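Gindengate publishes robot disassembly results, and cautions against reading too much into them

30 April 2022

FOR IMMEDIATE RELEASE

Gindengate today released the results of a study into whether a robot arm can learn to take apart desktop computers from human demonstrations. The short answer is sometimes. The method, known as Brennan, was trained on 608 demonstrations and then tried 400 times on removing parts from an open computer case. The full results, failures included, are available on request.

"We've all read releases claiming that robots are about to clean up the world's e-waste," said study lead Gráinne Ó Dubhghaill. "I've probably helped write one. I'd ask people to look at the conditions before they look at the success rate."

Those conditions were kind to the robot. The case was open before each attempt and sat in much the same place throughout. The main board was a plain grey stand-in, chosen so that parts could be pulled and refitted without wrecking a real board every afternoon. A stand-in doesn't bend, corrode or collect dust the way an old office machine does, and the authors make no claim that the results would carry over.
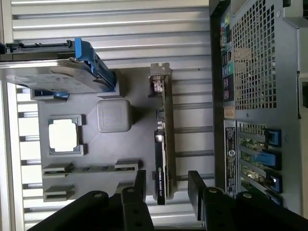
Graphics cards were the hardest job. A card has to come out straight, and a camera at the wrist loses sight of a good part of the work once the fingers close in. Brennan was meant to fill that gap by learning from the forces recorded during demonstrations. It did better than the camera-only version, but the lead shrank when the team repeated the trials with a second operator's demonstrations. Kieran Doherty, who ran the repeat trials, would like to see them run again by someone with no stake in the answer.

"One lab, one arm, one style of case," Doherty said. "I wouldn't buy anything on the strength of that, and I worked on it."

The study also compared the robot with Angelica Tiongson, a repair technician with 15 years at the bench. She was faster at every task. The authors have left out any estimate of labour savings – earlier drafts had one, and it didn't survive internal review.

Samex, which supplied computer cases for the work, had no say in the analysis. A follow-up using worn machines with their original boards is planned over 4 months, beginning next February, if funding is approved.

Requests for the results and trial logs should be directed to Finbarr Ní Bhriain, Gindengate media office.

ENDS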